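Filed under: Data / Kitchen / Small Collections

Dillwood Plates

A list of 500 secondhand plates and dishes, typed up by Ruth Giraldo from Adel El Fassi's shoeboxes of receipts. One row per piece, in plates.csv.

Columns

maker - blank for 300 rows, as Adel buys first and turns things over later
diameter - in centimeters, measured with a sewing tape
color - Adel's word for it, so "oatmeal," "porridge" and "sad cream" are three separate values

Prices are what he told his wife. Real prices are in a second file, which Ruth has and you don't.
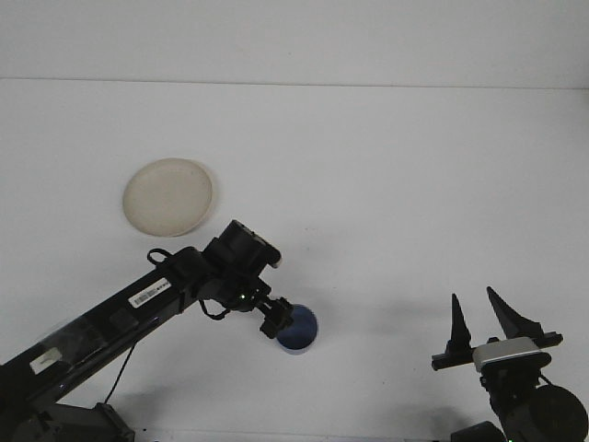
Chips under a millimeter were left out after a long argument. Send corrections to Ruth, with a receipt.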